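FOR IMMEDIATE RELEASE

Trellness hands the basket work to two robot arms, keeps the people

Returns sorting crew at the parts supplier moves off the repetitive bench and onto jobs that need an opinion

Trellness, which packs and ships small replacement parts for kitchen equipment, has put a pair of robot arms to work in its returns room. They are learning to move parts in and out of baskets. The company realizes that baskets have been handled before, by practically everyone, and is announcing it anyway.

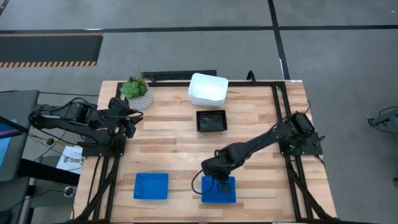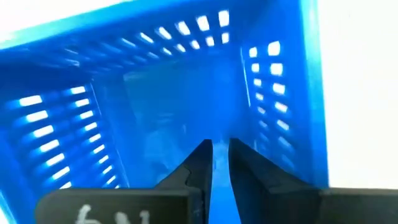 Basket work at the Trellness returns bench: the two-arm table with its blue baskets, and the view down into a blue basket between the gripper fingers.

The cell was supplied by Drenotico and runs on that company's Drernelus control software. It takes over the first step of returns handling, in which loose parts are lifted out of one container and set down in another so that somebody can look at them properly. Until April that somebody also did the lifting, up to 900 times in a shift, and was usually too bored by the end of it to look at anything properly.

"I did that job for two years and I could do it asleep, and there were afternoons when I'm fairly sure I did," said Imelda Evangelista, who leads the returns team. "When they told us a robot was coming for it, I asked if it could come sooner."

Not everyone on the team put it that way. Trellness told its staff about the plan well before anything was bolted down, and the first meeting ran long. The company put in writing that no position in the returns room would be cut as a result of the project, and that hourly pay would stay the same or go up. Four members of the team have since moved into inspection roles, where they decide whether a returned part can be resold, repaired or scrapped. Each completed 40 hours of paid training first, held during normal shifts. An early proposal to hold it after hours was withdrawn within the same meeting at which it was made.

The arms have needed some training of their own. A basket with slotted walls is a pleasant thing to a person, who can see through it and hook a finger in it. To a gripper it is a wall full of places to get stuck. The first weeks were spent mostly on reaching down to the floor of a basket and coming back up without taking the basket along. Trellness is happy to report that the baskets now mostly stay put.

"People expect it to be fast, and they stand there waiting for it to be fast," said Honeylyn Maglaya, automation lead at Trellness. "It's slower than Imelda on a good morning. It's about the same as Imelda at ten to five. What we wanted was something steady that doesn't get a sore shoulder."

Sore shoulders were in fact where the project began. The bench was the most common source of strain complaints in the building, and rotating people through it every hour only spread the complaints more evenly. Staff now spend a short turn at the cell, clearing jams and topping up containers, and the rest of the shift seated at the inspection stations.

The change has brought a few new annoyances, which the team asked to have mentioned. Parts tangled together still have to be separated by hand. Very thin washers defeat the gripper completely and are kept in their own bin, known in the room as the honors class. The handover notes between shifts are longer than they used to be and contain more swearing, and a revised form with a larger comments box has been issued.

Trellness is working through its catalog one part at a time. The cell has been cleared to handle 485 part types so far, each tested by the people who used to sort it. Any member of the team can take a part off the list if the arms are making a mess of it, with no sign-off from a manager. That rule came from the staff and has been used more than once.

A second cell is planned for the company's Hầu site, where the returns room is smaller and the team has already sent over a list of questions. The first was whether it beeps. Trellness has agreed to discuss volume settings before installation.

"I get asked if I miss the old job," said Evangelista. "I miss the radio. You can't have the radio on when you're inspecting, you lose your place. That's my one complaint and I've filed it."

About Trellness
Trellness supplies replacement parts for commercial and home kitchen equipment, including knobs, hinges, seals and the small clips that go missing behind the stove.

About Drenotico
Drenotico builds robot work cells for light handling jobs and develops the Drernelus control software.

Media contact
Press desk, Trellness. Visits to the returns room can be arranged outside of shift change.

###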